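Home | About | News | Visits | Contact

Visitors take a turn with two-armed robot at Natik open day

A full house of 81 visitors came through the doors of the Natik workshop in November for the first open day of the Samir project, and we could hardly have asked for a livelier crowd! Families, students, retirees and a good number of people from neighbouring businesses spent the afternoon learning how a two-armed robot is taught to work in tight spaces.

Samir is a joint effort between Amis, which looks after the robot's control software, and Gutico, which builds the simulated rooms it practises in. The project has been running for 15 months, and until now most of the work has gone on behind closed doors.

The program opened with a short talk on why so much of the early practice is done on a computer. A simulated room can be rearranged in minutes - walls moved closer together, a plant put in an awkward spot, a floor given a different surface - and the robot can try again straight away. Visitors then followed a session from the robot's own point of view, looking down past its white body to the two arms reaching into a narrow gap.
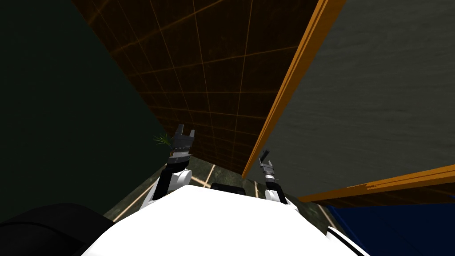

The favourite part of the day was the chance to steer. Groups of eight took turns at the controls, guiding one gripper at a time between the walls and trying to keep it clear of the edges. It is harder than it looks, and there was plenty of cheering from the back of the room when somebody got the hang of it. Several of the younger visitors picked it up faster than their parents (and went straight back to the end of the line for another go).

Questions came thick and fast. People wanted to know how the robot judges distance, what happens when the two arms get in each other's way, and whether it might one day help with jobs in crawl spaces and storage rooms. The Samir crew stayed on well past closing time to answer them all, and took home a page of suggestions for new practice rooms.

A second open day is planned for autumn, with two sessions and more time at the controls. Entry will again be free, and bookings will open through the Visits page. School groups are welcome and should get in touch ahead of time.

Comments (3)

wattle_lane
Took my two kids and we had a ball. Could the next one start a bit earlier? Parking was tight by 2 pm.

Bev from up the hill
I only came for the talk and ended up steering the thing! Lovely people, very patient with me.

tinkerer
Is there any chance of getting the slides from the opening talk? I missed the bit about changing the floor surface.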